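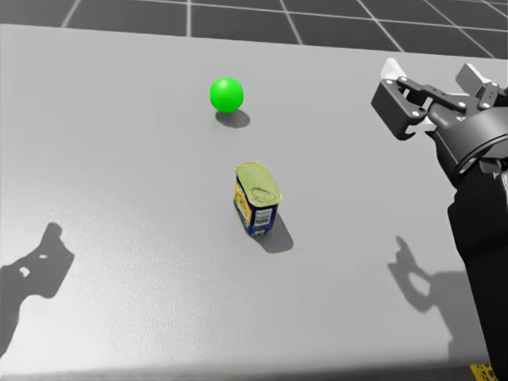
Stulten Simulation Team, Dallwood office
5 February 2023

We finished the second version of our rules for simulated table tasks. I write the main ones in this thread, maybe they are useful for other small teams.

1/ Fix the start pose before you record anything. Our gripper starts open and above the table, and it touches nothing. If the start is different each time, you cannot compare the runs.

2/ Keep free space between the objects. A green ball and a can look like an easy pair, but when they stand too close, one finger pushes the second object and the result says nothing about the grasp.

3/ Do not remove the shadows to make the rendering faster. We did this in the Poulain tests and had to repeat 137 episodes. The shadow of the arm also falls on the table in the real cell, so the model must know it.

4/ Turn the box-shaped objects. With a can that is always parallel to the table edge, you only test one angle. We ask for 8 angles per object.

5/ Write the success rule before the first run. For us it is: lifted, held, put down without tipping. "Almost" is a fail.

6/ One score needs 100 episodes. In Worside they reported after 77 and the number changed very much later.

7/ Save the seed together with the result, in the same file. I forgot it myself two times.

The full text is still in review. If a rule is not clear, please write to me under this post.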